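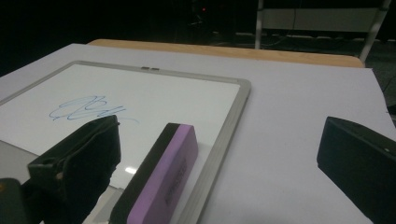 Eraser, board, blue scribble. The table at Lillow where most of our visit was spent.

Our equipment budget gets reviewed in January, and for the third year running it has a line in it that says "automation, TBC". I was sent to the open day at Lillow on 17th July to find out what TBC might cost. I came home with a tote bag, a parking receipt and a better idea of what to leave out of the spreadsheet.

Lillow is a shared workshop where small firms can see robot gear working before they sign for it. You park around the back, sign in, and get handed a lanyard and a biscuit. Visitors were split between two suppliers, Grorkska and Rollero, with a financing outfit called Millet set up between them beside the coffee urn. Whoever drew up that floor plan knew what they were doing.

I had expected large arms flinging boxes about. Most of the afternoon went on wiping a whiteboard. The task is to pick up an eraser, get the felt facing the board, and take off a bit of marker, and the hand-held gripper is how the people doing the demonstrating collect examples of it. It sounds like something you'd give a bored teenager. After watching for a while I started to see why they chose it - a board is shiny, an eraser is awkward to hold, and if you press too hard the whole thing wants to go for a walk across the table.

Questions were encouraged, so I asked the one I was paid to ask, namely how much. The hand-held gripper on its own was quoted at $1730. I wrote that down with some relief, and then the rest of the quote arrived. Spare finger pads are extra. So is the software seat, and so is the training day, which you are told is optional in the voice people use for winter tires. By the time we had gone down the sheet I had added $722 in items I would have filed under "surely included". The arm to go with it is a separate conversation, and Millet would love to have it with you.

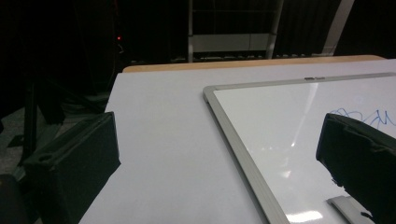 Blue marker on the board, gripper at the ready.

Some notes for anyone else holding a budget with a vague line in it.

Ask how many examples a task needs before it is any use. The figure I was given for a first attempt at wiping was 66, and I was warned that first attempts are for learning what you did wrong. Those are staff hours, and they belong in the plan even though no supplier will put them on a quote.

Ask what the room needs. Our spare bench sits under a skylight, and after seeing the glare coming off that board I'd price a blind before I priced a robot. Put in for a decent table as well. Ours has a wobble that has survived several managers.

Consumables are cheap until you order them in a hurry. Felt, markers, pads, cable ties. I'd give them their own line so they stop hiding in stationery.

Lead times were vague at both stands. Rollero said 2 months and Grorkska said it depended, and when I asked what it depended on I was offered another biscuit. I have put Rollero's number in the draft with a question mark beside it, in pencil.

Leasing came up more than once. Millet's brochure is very handsome and the monthly payment is printed in a large, friendly font. The end-of-term conditions are on the back, in a font for younger people. Leasing the arm and buying the gripper outright might suit a shop our size, but I'd want our bookkeeper to see the back page first, with good light and a cup of tea.

What I'm recommending is modest: one hand-held gripper, the training day, spare pads, and a set block of hours for somebody to collect examples on a real job of ours. The arm can wait until we know whether we can stick at it. The draft goes in next week, with the TBC taken out and a row of actual dollars in its place. Parking at Lillow is free after four, by the way. I left at ten to.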